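November 29, 2022
Notebook, arm team. Entry by Musyoka Were.

Picked up where we left off on the wrist camera. Bomus wants the gripper view going before the December demo, so that was the whole session.

Mount first. The old bracket let the camera tip forward every time the arm stopped hard. Put in the Climton clamp with two washers behind it and ran the arm through the short path 22 times at demo speed. Checked the angle after each run with the printed gauge. No change I could measure. Leaving it.

Cable: ran it down the outside again. It catches if the wrist goes past 270 degrees, so I set that as a soft limit in the Pralleck config. Whoever edits that file next, please don't put the old value back. The joint can go farther but the cable can't.

Exposure was the slow part. Auto kept hunting whenever the view went from dark parts to the pale floor. Fixed it at 4000 microseconds and turned auto off. Fingers come out dark at that setting but the tips can still be told apart, and the floor isn't blown out. Tried longer, floor washed out. Tried shorter, lost the fingers.

Lost half an hour to the driver not loading. It was the USB hub. Plugged straight into the machine and it came up. The hub is in the drawer with tape on it.

Still open:
- gripper plate takes up a lot of the view, try the camera farther out on the clamp
- crop in software if that doesn't work, ask the Nghiêm group for their script
- near objects are blurry, focus ring needs another go
- redo calibration after any of the above, 3 board positions minimum
- reprint the gauge, the corner is chipped

Saved settings to the shared folder under today's date. Arm parked and powered off.

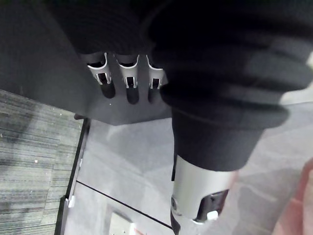 Wrist camera view: gripper plate and finger tips, sleeve at upper right, carpet and pale floor below.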